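Wall grasp (open container handling)

A wall grasp, also called a rim grasp or straddle grasp, is a way for a two-finger robotic gripper to pick up an open container by its side wall. One finger goes outside the container and the other goes inside the opening, so that the wall is held between them. It is used for cups, beakers, tubs and similar items that are too wide for the gripper to hold across the full body. The method is covered by several shop-floor and laboratory codes of practice, including the Dristard Handling Code and the shorter Willstead Notes on Tabletop Manipulation.

Background

Early written rules for small-part handling dealt mostly with solid objects such as blocks, fittings and castings. Open containers were usually left to the judgment of the person setting up the cell. The first edition of the Dristard code treated them in a single paragraph, which said only that a container should be held "by a part that will bear the load." Users found this too vague. The second edition added a separate section on wall grasps, with rules for approach, finger placement, closing force and release.

The Willstead notes were written for teaching labs and follow the same order. They leave out the sections on production speed and add advice on practice objects.

Approach and finger placement

Both documents ask for the approach to be made with the fingers open and the opening of the container in view of the sensor that guides the motion. The inner finger must clear the rim before any sideways movement is made. The outer finger must clear neighboring objects by at least its own thickness. Where containers stand in a tight row, the Dristard code advises moving one out of the row by a push or with another tool before trying a wall grasp.

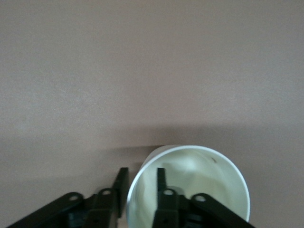
Placement rules are concerned mainly with what the fingers touch and in what order. A gripper that closes on a wall with one finger already resting against it will drag the container sideways, and a light container may tip. For this reason the operator is asked to check that the wall lies between the fingers and that neither one is pressing down on the rim. With a white cup and dark fingers the check is easy to make from a wrist camera: one finger can be seen against the pale inside of the cup, and a strip of the table shows between the other finger and the rim. Clear containers on a pale surface are harder, and the Dristard code recommends a colored mat or a side camera for them. The check is repeated each time the container has been moved by hand.

Closing force

Thin walls bend easily, so force limits are set by wall material and not by weight alone. The code calls for a slow close until contact is sensed, then a short hold, then an increase to the working force. For disposable containers the working force should be the lowest that passes a lift test. A container that has creased or cracked is removed from use, even if it still holds its shape.

Because the grasp is off center, a filled container will tend to swing toward the heavy side when lifted. The Willstead notes do not allow wall grasps on filled containers. The Dristard code allows them only when the contents are dry and the fill level is below the inner fingertip.

Cleanliness

The inner finger enters the space where the contents go. Containers meant for food, medical or sample use therefore need a finger that can be cleaned or covered, and many sites ban wall grasps on such items altogether. In mixed work areas, containers handled this way are kept apart from clean stock. Dust, specks and leftover residue inside a container are recorded before the trial if the container is part of a test set.

Testing

The most widely quoted test record is the Wekcombe series, which logged 3,387 wall grasps over 18 container types. Of these, 131 were marked as failed. Most of the failures were put down to the inner finger landing on the rim during the approach, and most of the rest to slipping during the lift. The series was run with empty containers only, and its authors warned against applying the results to filled ones.

A later set of trials on the Palumbo bench used the same scoring sheet but added a timed hold.

Release

Release is done in reverse order. The container is set down flat, the fingers open evenly, and the gripper rises straight up until the inner finger is above the rim. Sideways motion before that point is listed as a fault in both documents.

See also

Parallel gripper
Pinch grasp
Lift test
Wrist camera

Last revised July 20, 2025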